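Sidov – notes on the variance tables

README for the March release. Written in a rush, will tidy later. Questions to Oldřich Tichý.

What it is

559 rows, one per group. Each row has a group mean, a sample variance, a group size and a source column. CSV, comma separated, UTF-8. Made for people learning analysis of variance who are fed up of the same old iris flowers.

Where the rows come from

Two sources, Sovport and Witico. Sovport groups are all size 100. Witico groups vary, smallest is 4. Dont pool the two without weighting. Seriously.

Columns

group_id – text, unique
mean – float
var – float, divided by n minus 1 (see below)
n – whole number
source – sovport or witico

Missing values are blank. Not zero, not NA.

Which variance

Sample variance throughout. The old release divided by n, which came out too low for the small Witico groups. If your numbers dont match an older write-up that's why. To get back to the old ones, multiply var by (n - 1) / n.

Using it

1. Load the CSV, check you have 559 rows.
2. Split by source.
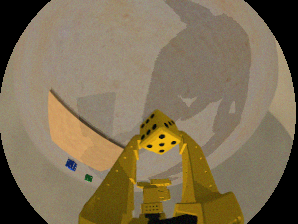
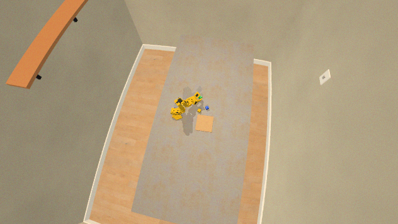 3. Run Levene's test on the raw file, not this one. You can't do it from summaries. Raw file is in the folder called raw.
4. For a one-way F test the summaries are enough. Between-group part from mean and n, within-group part from var and n.
5. If the variances look very uneven use Welch instead.

Known problems

– 2 Witico groups have var of exactly 0. Genuine, every value in them is the same. Welch will fall over, drop them first.
– Means are rounded, variances arent. Small differances if you recompute from raw.
– Sort order is by group_id as text, so g10 comes before g2.

Licence

Free for teaching and coursework. Anything else, ask first. The Ketilsson script in tools has its own licence, read that one separately.

Last changed June 4, 2026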